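Derero two-finger gripper kit: a school year with it in our robotics club

Posted in Club Gear, 304 views

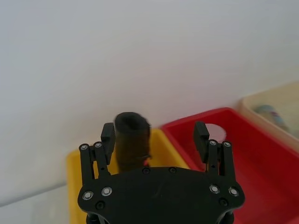

Corentin Langlois wants to know if the Derero is worth it for a club that already owns a suction cup setup, and whether kids can put it together without an adult hovering. He runs a group about our size and he's tired of things that only pick up flat boxes. Yes to the first one, Corentin, and mostly yes to the second, but let me back up a bit because I have opinions about the screws.

I help run the after-school robotics club at Skenddale, and our students go to the Nelludcombe sorting challenge every April. If you haven't been, the idea is simple. You get a mixed pile of junk, you get colored bins, and your arm has to put the right junk in the right bin before the clock runs out. The junk is the whole problem. Soft things, round things, tall things that tip over if you look at them funny. Our old suction cup was great on anything smooth and hopeless on everything else, so last fall we talked the parent group into the Derero.

It comes as a flat box of parts. Black palm plate, linkage bars for the two fingers, rectangular fingertip pads, a bag of hardware and a little booklet. The hardware is hex screws for the linkages and bigger countersunk ones for the plate, and I wish they'd bagged them separately! We spent the first half hour sorting screws on a baking sheet (good practice for a sorting contest, I guess). The booklet is fine up to the page where you set the linkages, and then it shows you both fingers from an angle where you can't tell the inner bar from the outer one. Two of my students built theirs backwards and the fingers crossed over each other like somebody hoping for good luck. Took it apart, did it again, done by pizza.

So can kids build it alone? My high schoolers, sure. The middle schoolers needed help with the linkage page and with snugging the screws down, because if you go too tight the fingers get sticky and if you go too loose the tips wobble. We ended up putting a dab of paint across each screw head on our spare set so we could tell at a glance if one had backed out. It did happen a few times before we bought the threadlock. Put threadlock in the box, Derero, it's a tiny tube.

What I really like is how wide it opens. You get a big gap between the fingertips, and for beginners that's worth more than grip force or speed or anything else on the spec sheet. Their aim is going to be off. With a narrow gripper, a little off means you bulldoze the object across the table, and with this one you still have a decent chance of closing on it. The pads stay facing each other as the fingers come in, too, so tall things get squeezed flat between them and don't pop out the top.

Now the grumbling. The pads are slick. Ours were okay on foam and cardboard and pretty bad on anything hard and round, so we cut strips from a rubber shelf liner and stuck those on for practice. The glue lets go after a couple of weeks and you do it again. Also, the palm plate is wide. When you reach down into a bin with high sides you have to think about where that plate is going, and we've clipped more rims than I want to admit. One of the kids ended up writing a rule into our code that the arm always comes in high over a bin and drops the object from just above the rim, and after that the clipping pretty much stopped. The plate shows scuffs easily if you care about that kind of thing. I don't.

We did one long endurance day before the contest, 700 open-and-close cycles with the cover off the controller and everybody eating chips. Nothing broke. One finger had a bit of play by the end and a quarter turn fixed it.

Price is the part where people will argue. We paid 200 dollars, and the Jurčo kit that the other club in our district uses was cheaper. I've had my hands on that one. It's lighter and the instructions are a lot better, but the opening is smaller and the tips flex when you grab near the edge. If you're sorting small blocks all season, get the Jurčo and spend the rest on snacks. For mixed stuff I'd still pay for the Derero.

How did we do at Nelludcombe? Middle of the pack! We lost most of our points on a color mix-up in the code, which had nothing to do with the gripper, and the team was still thrilled with the thing. They've already asked if we can get another so the younger group can have their own.

Four stars out of five from me. Corentin, if you order one, lay the linkage bars out next to the booklet before you touch a wrench, and message me when you hit that page. I've got my own drawing of it that I can scan for you.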